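Reference > Business software > Scheduling > Workshop booking

Vellesum

Vellesum is a workshop scheduling program for small repair businesses. It assigns incoming jobs to work bays, technicians and shared equipment, and produces the day sheet from which a shop runs. It is developed by Rornis, a software firm based in Nallside, and was first written by Thibault Sabatier as a replacement for a paper wall planner.

Overview

The program treats a job as a set of blocks. Each block needs one bay, one person with the right skill, and any number of shared items such as a lift or a test bench. A job may hold up to 11 blocks. Blocks can be placed back to back or split by a waiting period, for instance while parts are on order. During a waiting period the bay is released unless the operator marks it as held.

Skills are stored as plain tags. A technician may carry several tags, and a tag may be given an end date, after which the person is no longer offered for blocks that require it. Existing bookings are not moved when a tag ends. They are listed on the conflicts page until a user reassigns them.
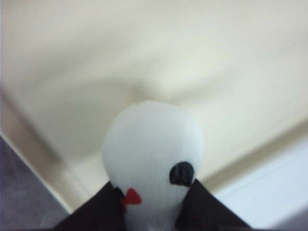

Scheduling method

Early releases placed each job in the first gap long enough to hold it. This filled the morning quickly but left short, unusable gaps later in the day. Version 2 introduced a scoring step, designed by Doaa Belhaj, that compares all open positions within the next six working days. Positions are scored on idle time left behind, distance from the date the customer asked for, and the number of times a shared item must change hands. The weight of each factor can be set by the shop.

The method does not move confirmed jobs. A job becomes confirmed when a notice has been sent to the customer, or when a user locks it by hand. Unconfirmed jobs are placed again each night at 2 a.m., and any change is written to the log along with the old position.

Day sheet

The day sheet lists blocks by bay, in order of start time. It can be printed or shown on a wall screen. Late blocks are pushed down the sheet in steps of eight minutes, a figure kept from the line spacing of the original planner. Shops have asked for a shorter step, but it remains fixed.

Data exchange

Bookings can be exported as comma-separated text. A separate connector links Vellesum to the Gruber parts ledger, so that a waiting period closes when the last part on the order is received. The connector works in one direction only; stock levels are not changed by Vellesum.

See also: Bay planning; Job card; Resource leveling

6 comments | 11 shares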